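How a Robot Learns to Tidy a Table
A Reading Page for Young Builders

The Pandero Workshop is a shared workshop where families build machines together. Members use the benches and tools there, and they take some of the work home. This page explains one of their projects, a small robot arm named Enen. Enen is being built to do one job: tidying the top of a small table.

Why is a small table hard for a robot?

People tidy tables without much thought. They know that a glass can break and that paper can tear. They know that a cable bends in every direction. A robot arm does not know any of this at the start. It has motors that turn its joints, and it has a small computer that tells the motors when to turn and when to stop. The computer can only follow what it has been given or what it has learned.

Engineers use the word "rigid" for things that keep their shape, such as a cup or a box. They use the word "flexible" for things that change shape when they are moved. A rigid object is easier for a robot, for the computer can work out where every part of it will be. A flexible object is much harder. When one end of a cable is lifted, the rest may swing, twist or make a loop.

The builders of Enen decided to begin with human hands. Before a machine can be taught a task, somebody must study how people do it. A thin white cable is a good subject for study. One hand holds on while the other guides, and the cable curves between them in a shape that is different every time. 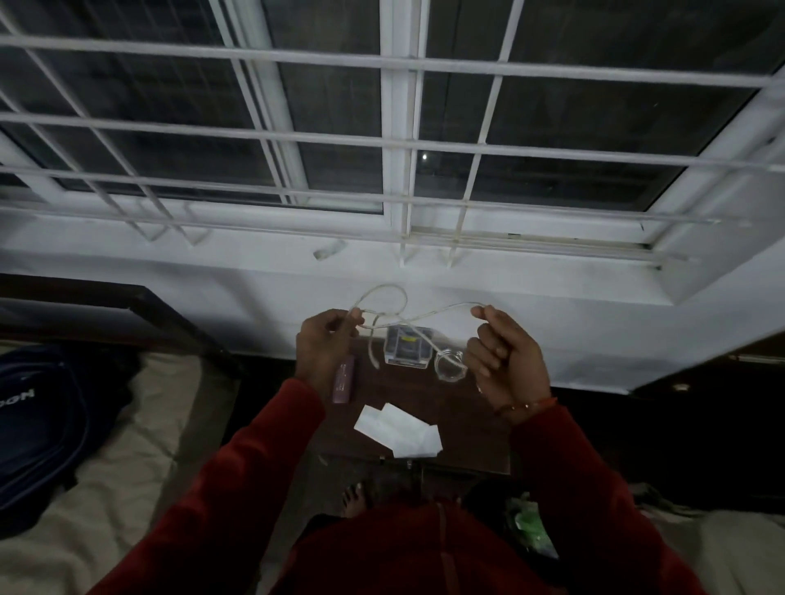

Why does a robot need to see many examples of the same task?

A robot learns by comparing. If it has seen a cable wound only once, it may expect every cable to lie in that exact shape. With many examples, the computer can find what stays the same each time, such as holding one end still, and what is allowed to change.

Showing and copying

There are two main ways to tell a robot what to do. The first is to write out each step as a list of commands. This works well in a factory, where the same part arrives at the same place all day. The second is to show the robot the task and let its computer look for patterns. This is called "learning from demonstration." A demonstration is simply a showing.

Jarmila Skála, who leads the learning group at Pandero, asks every new member to try a short exercise. The member closes both eyes and winds a piece of string around one hand. Then the member explains each movement aloud to a partner. Most people find the explaining harder than the winding. Their fingers make many small changes that they have never put into words.

For Enen, the builders set a target of 70 demonstrations. They also agreed on the following rules.

The person showing the task works at a normal speed.
The objects do not have to start in the same places.
Mistakes are kept, and a note is written beside each one.

The third rule surprises many children. Mistakes are useful to a robot - they show what a dropped end or a tangled loop looks like, and how a person puts it right.

Clear things and soft things

Cables are only part of the problem. Many robots find objects with cameras, and cameras have trouble with clear plastic and glass. Light passes through these materials, so the computer may see the table behind the object and miss the object itself. Often the only clue is a thin bright line along an edge.

Paper is difficult for another reason. It is light and thin, and it lies very close to the table. A gripper that comes down too far will press against the wood. A gripper that stops too soon will close on air.
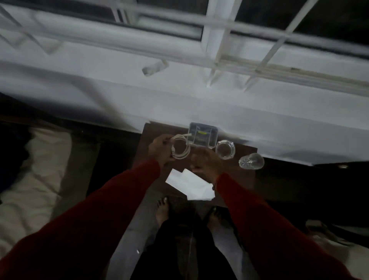
A coiled cable, clear objects and white paper share one small tabletop.

Building the arm

Oleksandra Hnatiuk and Rostyslav Koval designed the body of Enen. The arm has four joints, and it weighs over two pounds. At the end of the arm is a gripper with two fingers. Each finger has a soft rubber tip, so that it can hold an object without squeezing too hard.

A sensor in each fingertip measures how hard the gripper is pressing. When the pressure reaches a safe level, the motor stops. People do the same thing with the nerves in their skin.

Words to know

Joint: a place where two parts of the arm meet and can move.
Gripper: the part of a robot that holds things.
Sensor: a part that measures something, such as light or pressure.
Demonstration: a showing of how a task is done.

News from the project

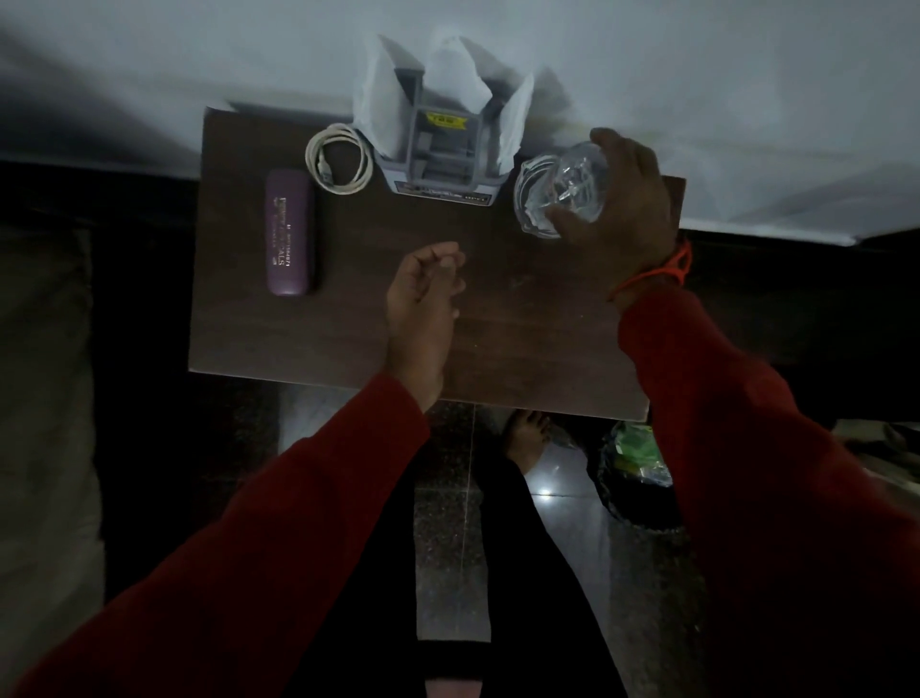 TANASARN, June - The Enen project has moved to its next stage, in which objects are given places to go. The builders are now studying how people reach for a glass by its side, and how they arrange other items along the back of a table so that the middle is clear.

Tia Sedgwick, who keeps the project notebook, has recorded 18 demonstrations for this stage so far. Maxence Boyer is writing the program that will help the arm choose which object to move first. The group expects to begin with the cable, as it can catch on other things.

Children who wish to see the arm at work may visit the Pandero Workshop on Monday at 4 p.m. with an adult. Visitors are asked to tie back long hair and to stay behind the yellow line while the motors are switched on.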